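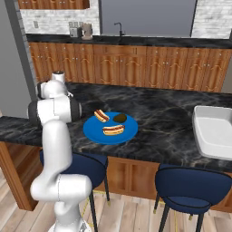
EDMONT, 3rd June. Ogilvie Robotics Testing today released a comparison of two gripper controllers, Marnia and Dumano, and advises buyers to read it with caution.

Each controller ran the same simulated kitchen tasks 50 times. Marnia failed seven runs and Dumano nine, a gap Ogilvie considers too small to name a winner.

"Both vendors will want to quote this, and I wish they wouldn't," said Gülizar Karakaya, who led the tests. "A rendered hot dog doesn't squash. Real bread does." 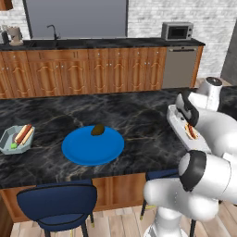 A simulated arm holds a tray with a hot dog over the kitchen island.

Kenneth Aitken, who reviewed the results, questioned claims made for both products since February. "I have yet to see either one do this on a real counter," he said.

The full run logs are available from Ogilvie on request.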